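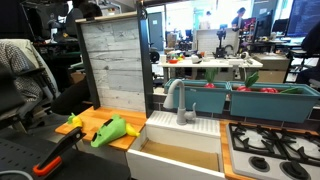
A toy kitchen used as a manipulation test station, with sink, stovetop and planter boxes. The gripper is at lower left.

Manipulation test station (budgeting and procurement)

A manipulation test station is a fixed bench or small furnished set at which a robot arm practises or is tested on handling objects. The term covers the arm, the gripper, the cameras, the computer, the furniture and the stock of objects to be handled. Stations of this kind are found in university laboratories, company research groups and some technical colleges. This article deals with how they are planned, costed and bought.

Contents
1 Scope of a station
2 Cost categories
3 Furniture and props
4 Space and services
5 Purchasing methods
6 Running costs
7 Common errors in planning
8 See also

Scope of a station

Planning usually begins with a list of tasks. A station meant for stacking blocks needs little more than a flat table and an arm with modest reach. One meant for household tasks needs surfaces at several heights, containers that things can be put into, and objects of varied shape. Kitchen sets are a frequent choice, as a sink, a hob and a length of worktop allow many different tasks within the reach of a single small arm.

The reach of the arm sets the size of the furniture. Full-size kitchen units are often too deep for desktop arms, and children's play kitchens are widely used in their place. Where a laboratory owns a larger arm, or one on a mobile base, real units may be fitted, and the cost of the furniture then rises sharply.

Cost categories

Budgets are normally divided into capital items and consumables. The capital side includes:

Arm and controller
Gripper and spare fingers
Cameras, mounts and cables
Workstation computer
Bench, frame and safety fittings

Consumables include toy food, crockery, cloths, tape, finger pads and replacement cables. The line between the two differs from one institution to another. At some universities a gripper bought with an arm is a capital item, while the same gripper bought later as a spare falls under consumables, which can decide what month it is ordered in.

The arm is usually the largest single cost, but its share has fallen as low-cost desktop arms have become available. In a costing prepared by Ainhoa Pastor for the Grillwood laboratory, the furniture and props for one kitchen station came to 596 euros and the camera mounts and cabling to 1,053 euros. The laboratory had entered a single small sum for both under "sundries" in its first draft, and the costing was redone before the order was placed in June.

Furniture and props

Play kitchens are sold as complete sets or can be built up from parts. A complete set is quicker to install. A built-up set, with a separate worktop, basin, hob and back panel, can be rearranged, and this is preferred where results are to be tested against changes in layout. Printed panels in brick or weathered-wood patterns are a cheap way of varying the look of a station without altering its shape.

Toy vegetables, fruit and fish are common props. They are light and do not spoil, and most can be bought again in the same form. The last point matters where a task is to be repeated over several years or copied at another site. Makers change moulds and colours without notice, and laboratories that depend on a particular item tend to buy several at once. Begoña Iglesias, who kept the prop list at Grillwood, recommended four of each item for a station in daily use and set the order code beside every entry.

Second-hand toys cost less but are hard to match. They are better suited to the wider stock of objects used for variety than to the fixed set used for measurement.

Space and services

A desktop station takes up little floor space, but allowance has to be made for the operator's chair, a desk for the computer and a clear path behind the bench. In shared open-plan rooms the station may stand next to ordinary desks. Lighting should be considered at this stage. Large windows give good light for cameras but the light changes through the day, and blinds or fixed lamps may have to be added to the budget.

Power is seldom a difficulty for small arms. Network and camera cabling is more often underestimated. Long camera cables may need to be of a more expensive type, and lengths should be measured along the route the cable will take, with some slack at each joint of the arm.

Purchasing methods

Three methods are usual. In the first, a supplier delivers a complete station with arm, frame and cameras already fitted. In the second, the laboratory buys the arm and computer from suppliers and assembles the rest. In the third, an existing station is copied from a published or shared parts list.

Complete stations carry a higher price and generally include installation and a period of support. The supplier Broltness quotes for installation separately, and Fimau includes it in the price of the frame, so that quotations from the two cannot be compared on their totals alone. Patricio Montes has advised buyers to ask every supplier to fill in the same price sheet.

Running costs

Finger pads, cables and props make up most of the yearly spending on parts. Staff time is larger than any of these where the arm is guided by a person. Laboratories with several stations often standardise on one gripper so that spares can be shared. The Montoya group runs five stations on this basis and holds its spares in a single store, with around a year's supply of pads.

Common errors in planning

Ordering the arm before the furniture has been chosen, so that parts of the set are out of reach
Leaving delivery and import charges out of the estimate
Buying only one of each prop
Making no allowance for a spare gripper
Using list prices where an educational discount applies, or the reverse

See also

Bench layout
Gripper
Teleoperation
Whole-life costing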